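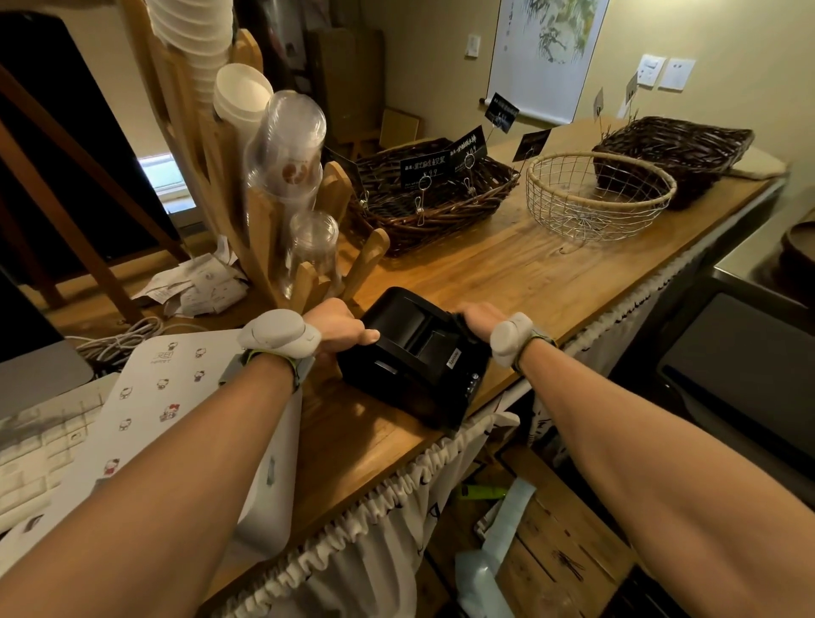 Lonstead's Saturday-style market hall is a proper high street again, and we couldn't be happier to report it! When the old drapery arcade reopened in August we hoped for a decent turnout over the first fortnight. We got 1,000 visitors through the doors on opening day alone, and the bakery at the far end had sold its last loaf before lunch.

If you haven't been in yet, go in by the Sikemport Road entrance, where the tiled floor has been cleaned up and the old shop numbers have come through bright blue. There are units on both sides and a row of smaller pitches down the middle for people trying out an idea before they take on a lease. A pitch costs £75 a month with lights and heating included, and you can give it up at the end of any month (the short notice was the thing most of you asked for in the spring survey, so well done for filling it in).

So what can you buy? Wool, second-hand records, very good cheese, bicycle parts, pot plants, school shirts, and a whole stall of buttons sorted by colour in old sweet jars. The repair bench is back too, and will look at lamps, toasters, zips and chair legs. Bring the broken bit with you, even if it's tiny. They can't do microwaves.

Upstairs, the reading room has 300 local books and maps on open shelves, including the tram maps that used to hang in the station at Sikemport. Tea is £2 a pot and you're welcome to sit with it as long as you like. The window seats go quickly when it rains.

We still have a few middle pitches free for the autumn. Plants and cheese are well covered, but we'd love a shoe mender, and somebody who sells decent children's coats would do a roaring trade. Forms are at the Zamis desk by the stairs, or we can post you one.

One last bit of news: the back gate is now unlocked during opening hours, so you can cut straight through from the car park with a pushchair. The ramp is a bit steep at the top, and a new handrail is on order.

Lonstead Arcade Traders' Newsletter | 2022-09-05 | Contact us | © Lonstead Arcade Traders | Back to top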